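Mollum Table Top, Light Wood
Sold by Adamczyk | Tables and Work Surfaces | Top only, legs sold separately

We stock three table tops and this is the one we get asked about most. It is also the one we spend the most time talking people out of, so please read the page before you order. The Mollum is a good top for a desk, a hobby table or a spare room. Whether it is a good top for your kitchen is another matter, and we have our doubts.

What the maker says

Produm, who make the Mollum, call it "a surface for life." We don't know whose life they had in mind. Their leaflet says the finish was tested with 2,000 wipes of a damp cloth and came through with no change in color. Fine, but a damp cloth is the kindest thing that will ever touch a table. The leaflet has nothing on coffee, hair dye, ballpoint pen or a hot dish set down in a hurry. We wrote to ask and were sent the same leaflet again.

What we think of it

The color is the main reason to buy. It's a pale blond that leans toward cream, with a little pink and tan in the grain, and it makes a small room feel less crowded than a dark top does. The grain is fine and runs in long, easy curves. In places the lines pull together into darker bands, then they open out again into wide pale stretches. Some people love that and some send it back because one end doesn't match the other. It won't match. If you want every inch the same, buy painted.
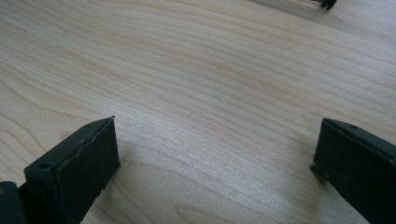 The finish is where we'd be careful. Produm ship the Mollum with a thin clear coat and tell you it needs nothing more. We would put another coat on anyway, before the top goes into use, and give it a full night to dry. Jistska clear oil is the one we keep on the shelf. It yellows the wood slightly, so try it on the underside first and look at it in daylight. If you can't live with the change, leave the top as it comes and use a mat where you work.

Pale wood shows dark marks. We say this on the phone every week and we'll say it here too. Rubber feet, cheap black plastic and the bottoms of old pans can all leave a smudge, and the longer it sits the harder it is to shift. Start with a soft cloth and plain water. Don't use a scouring pad, whatever the packet promises.

Fitting

The top comes without holes drilled, which Produm describe as "freedom of layout." You will need a drill, a pencil and a second person. Check your screw length against the thickness of the top before you start. We have had two returns this year with screws coming through the good side, and we couldn't take either of them back.

Any of our leg sets will fit. The folding trestles will too, though we find them wobbly with a top this size and would only use them for something you put away at night.

Good for
Desks, sewing, model making, folding clothes, a computer and a lamp.

Not so good for
Kitchens, potting plants, anything left outdoors, a child with a permanent marker.

Returns

You have 30 days to send it back if it is unused and undrilled. Differences in grain are not a fault. Neither is a change of color where the sun reaches it, and pale wood by a south window will change. Move the lamp and the plant pots now and then and it will at least change evenly.

Delivery is to the door only. The box is long, so measure your stairs.

Often bought with
Jistska clear oil, small tin
Felt pads, self-stick
Adamczyk straight legs, set of four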